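Speaker notes: Getting Good Sound Out of a Small Room
Bondale Hi-Fi Evening, main hall, 8 p.m. start

Opening. Wait for people to sit down, there are always a few still at the coffee. Say thank you to Amber Catterall for asking me back, and for the loan of the Noment amplifier, which is sitting up here getting warm.

Good evening, everybody, and how lovely to see so many of you. My name is Terence Nuttall, and I have been putting speakers in the wrong place for 36 years, so you are in experienced hands. (Pause here. Last time they laughed.)

I want to talk tonight about home speakers and the rooms we put them in. I mean ordinary rooms, the kind with a couch and a dining table and a door that has to open. I get letters and emails from people who have spent good money on a pair of speakers, carried them home, set them down on either side of the TV, and then felt a bit let down. They ask me what they should buy next. Nine times out of ten I write back and tell them to buy nothing for a month and move the furniture instead.

Slide 2. Start with the table, because so many of us listen in the room where we eat.

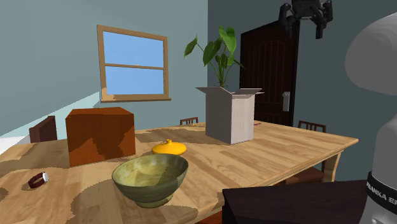
Slide 2: A wooden tabletop, with a green bowl near the front.

A big hard tabletop between you and the speakers bounces sound back up at you. You get the note straight from the speaker, and then you get it again a hair later off the wood, and the two of them get in each other's way. Voices go a little hollow. If you've ever thought a singer sounded as if she had a hand cupped near her mouth, have a look at what's between her and your chair. A thick cloth helps with the very top end. Moving your chair around to the other side of the table helps a great deal more, and it's free, and I'm a great believer in free.

Do the demo now. Play the Cedby bookshelf pair with the folding table in place, first verse only. Ask two people from the second row to carry the table off. Play the same verse again. Don't tell them what to listen for until afterward! Let them say it.

Slide 3. Distance from the wall. (Keep this moving, I went on far too long about it in June.)

Bass builds up near walls and builds up even more in corners. A small speaker shoved right back against the wall may sound big and generous in the store and then boomy by the second evening. Pull it forward a hand's width at a time and play something with a walking bass line. You want every note about as loud as its neighbor. If one note jumps out and rattles the picture frames, keep moving. Put a bit of masking tape on the floor at each stop so you can find your way back, and please do tell whoever you live with what the tape is for.

Toe-in, meaning how far you turn the speakers in toward your chair. Start with them facing straight ahead and turn both a little at a time. The singer should settle in the middle. With the Yimer towers I like them pointing just behind my head, but my hearing up top isn't what it was, and yours may want less.

Slide 4. Stands, shelves, and where things end up.
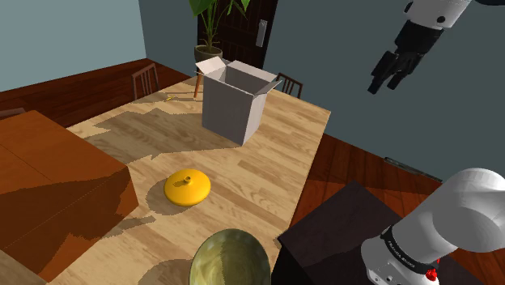 Slide 4: An open white box on the table.

A speaker wants its tweeter near the height of your ears when you're sitting down. Sit in your own chair, have someone measure from the floor to your ear, and write that number down before you go shopping for stands. Shelves are fine if you bring the front of the speaker right up to the lip, so that there isn't a strip of shelf sticking out in front doing what the table was doing. Little rubber pads underneath, four to a speaker. And keep the cartons, if you have an attic to put them in. You'll be grateful the day you sell or move.

Second demo if there's time: same pair on the floor, then on stands. Turn the volume DOWN before swapping the wires, Terence.

Questions. Somebody will ask about cable. Be kind. Say that decent copper of a sensible thickness does the job and that I'd spend the rest on records, of which I own 1266 and would like more.

Somebody will also ask about room correction. It can do a fine job in the bass, but get the placement right first and then let it tidy up what's left.

Handouts are by the door, along with the sign-up sheet for the spring listening day. Remind them the parking lot gate gets locked at 10.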